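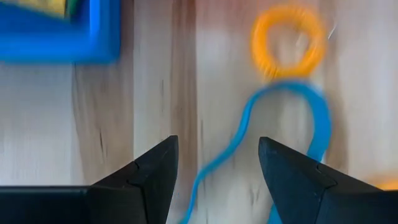
My junk drawer and I have had an understanding since June: I don't open it, it doesn't jam. Then I went looking for the good scissors and out came everything, cables first (why is it always cables?). I've kept a blue one for years and couldn't tell you what it plugs into!

Tracey Whitlock, my neighbour and a ruthless tidier, gave me 90 minutes and four old ice cream tubs. Cords in one, anything round and bright in another, mystery bits in the third. The last is for things I'm not ready to talk about, and it's nearly full.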